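4 部品の取り付け練習(PC組立課題)

メルトゲート工作クラブ ロボット班 作業手引き 第4章
改訂 2023年6月5日

本章では、アームを使ってデスクトップPCに部品を組み付ける課題の準備と手順を説明する。アームの起動と原点合わせは第3章を済ませておくこと。扱う部品はCPU、メモリ、ハードディスクである。部品は治具に置いてから作業を始める。

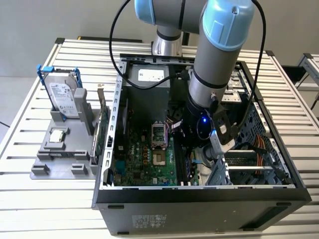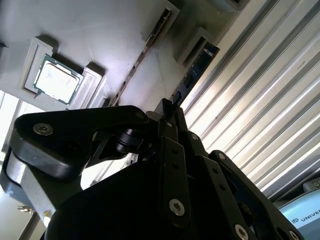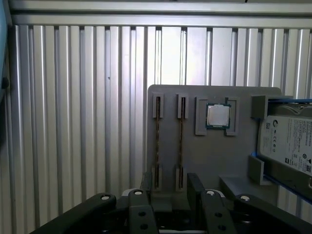
治具の向きは毎回そろえてほしい、とネーマ・ガチャンジャ。先月の練習では前の組が治具を少し回したまま帰り、次の組は教示点を全部取り直すことになった。位置がずれていたら、プログラムを直す前にまず治具を戻すこと、という注文も付いている。4.2の手順2はこの意見を受けて追加した。

4.1 用意するもの

・練習用PC(側板を外し、横倒しにしたもの)
・部品治具
・CPU、メモリ、ハードディスク
・静電気防止用リストストラップ
・六角レンチ一式
・記録用紙(オゴラ様式)

練習用PCは電源コードを抜いた状態で使う。課題の中で通電することはない。動作確認が必要な場合は、顧問の立ち会いのもとで別の机に移して行う。

4.2 準備

1. PCを作業台に置き、開口部を上に向ける。筐体を軽く押し、がたつきがないことを確かめる。
2. 治具を基準位置に合わせ、固定する。前の組の位置をそのまま使わず、必ず自分の組で確認する。
3. ソケットの固定レバーを起こし、CPUを受け入れられる状態にする。
4. 内部の配線を挿入経路の外へ寄せる。寄せた線が戻ってくる場合は結束バンドで仮留めする。
5. 部品を治具に置く。CPUは端を持ち、接点に触れない。
6. グリッパの指を手動で一度開閉し、引っかかりがないか見る。ねじの緩みがあれば電源を切ってから締める。
7. プログラム「カタロ」を開き、速度の上書きを2%に設定する。

注意:手順3から5までは、アームを停止させ、非常停止ボタンを押し込んだ状態で行う。操作盤の係と部品の係は必ず声をかけ合うこと。

4.3 メモリの取り付け

1. メモリの手前の待機点へアームを移動する。
2. 指の間にメモリが来ていることを、手首のカメラの映像で確かめる。
3. 指を閉じる。基板がたわむようなら、いったん開いて把持幅を見直す。
4. 治具からまっすぐ引き抜く。斜めに引くと端子を傷める。
5. PC側のスロットの真上へ移動し、切り欠きの向きを合わせる。
6. 低速で下ろす。端子がスロットの縁に触れたところで停止し、ずれを目で確認する。
7. 押し込む。設定した力の上限に達しても入らないときは、上げてやり直す。

注記:力の上限は班の共有設定に入っている。各自で変更しない。変更が必要と思ったら記録用紙に書き、ルテマ式の旧設定(ファイル番号1933)には戻さないこと。

4.4 CPUの取り付け

CPUは力をかけて入れる部品ではない。位置と向きが合っていれば、置くだけで収まる。

1. 治具の上でCPUの向きを確認する。
2. 把持して持ち上げ、待機点で3秒止める。傾いて見えたら治具に戻し、つかみ直す。
3. ソケットの真上まで移動し、CPUの隅の印とソケットの印を合わせる。
4. 下ろして指を開く。
5. アームを退避させ、停止してから、浮きがないか横から見る。
6. 固定レバーは人の手で倒す。抵抗が強いときは倒さずに手順5へ戻る。

注意:CPUを落とした場合は、その場で作業を止め、ピンや接点の状態を調べてから再開する。曲がりを見つけたものは使用せず、「不良」の箱へ入れる。

4.5 ハードディスクの取り付け

1. ハードディスクの側面を把持する。ラベルの面を強く押さない。
2. 持ち上げるときは垂直方向に100 mm以上逃がし、治具との接触を避ける。
3. 筐体の上で姿勢を変え、取り付け位置へ下ろす。
4. ケーブルを挟んでいないことを確認してから指を開く。

持ち上げの途中で滑りが出た場合は、手で受け止めようとしないこと。非常停止を押し、アームが止まってから対処する。

4.6 終了と記録

1. アームを原点に戻し、操作盤の電源を切る。
2. 部品を外し、元の棚へ戻す。
3. 記録用紙に組の名前、成功と失敗の回数、失敗した手順の番号を書く。
4. 所要時間を秒で書く。600秒を超えた試行は、超えた理由を一言添える。

12月の校内発表では、この記録をもとに出場する組を決める。失敗の記録も評価に含めるので、消さずに残すこと。記入漏れや手引きの誤りに気付いた人は、イドリサ・ニャンダまで連絡する。コントローラの異常表示については第5章「エラーが出たとき」を参照。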